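囤零食这件事，我认栽了

上期写完换季收衣服，收到好几封来信，问的居然都是同一个问题：家里的零食怎么管？好吧，这期就聊这个，反正我也憋了很久（我家在这方面实在没什么资格教人）。

事情要从十二月说起。小区后门新开了一家叫Plinitz的折扣店，卖的全是快到换包装的、整箱拆散的小零食，满188减15。你们懂的，我本来只想买一袋话梅，站在收银台前一算，差二十几块，于是又回去转了一圈，出来的时候账单是289。回家把袋子往地上一倒，自己都愣了，我一个人住啊！

从那以后我开始记账，用的是Droltatis，一个很朴素的小软件，只能填名称、价钱和保质期。填到过年，零食这一栏加起来超过3,000块。我把手机扣在桌上，去泡了杯茶冷静了一下，然后就着茶吃掉了半包饼干。 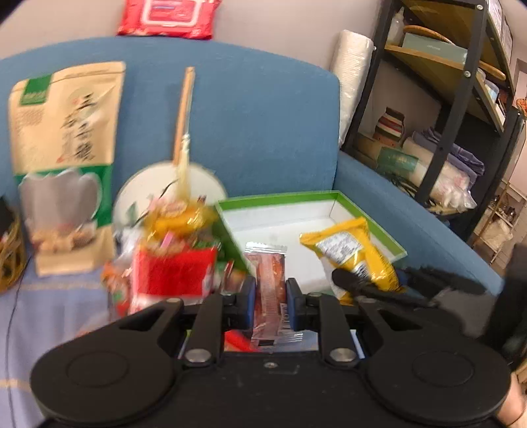 沙发上下的小包装零食，独立包装的小条零食党请举手

说几个我试下来还管用的办法吧。头一个是别藏。以前我把零食塞进橱柜最上层，觉得看不见就不馋，结果馋是照样馋，忘也是真忘，翻出来的时候有两包海苔已经过期半年。现在统统摊在看得见的地方，想吃什么一眼就知道，也不会重复买。

再就是小包装比大袋划算，哪怕单价贵一点。大袋薯片一旦拆开，我是绝对不会夹起来留到明天的，夹子买了一打，全拿去夹晾着的袜子了。小包装吃完一包，手里空了，总要站起来走两步，走着走着说不定就想起来还有碗没洗。

还有，辣的和甜的分开放！上回Govindasamy家的咖喱脆豆漏了一个小口，跟它挤在一起的奶糖全染上了孜然味，我硬是吃了一个礼拜的咖喱奶糖。脆豆本身倒是好吃的，配冰啤酒尤其好。

至于那家折扣店，我现在隔一阵才去一次，进门先看清单，凑单的念头一冒出来就去排队。偶尔还是会破功，上个月就没忍住拎了两盒Brunen的黄油曲奇回来，盒子挺漂亮，打算留着装针线。

你们家零食放哪儿？有没有更狠的招？回信告诉我，下期挑几条登出来。下期的正题是阳台上那几盆怎么都养不活的薄荷，有经验的朋友也请一并赐教。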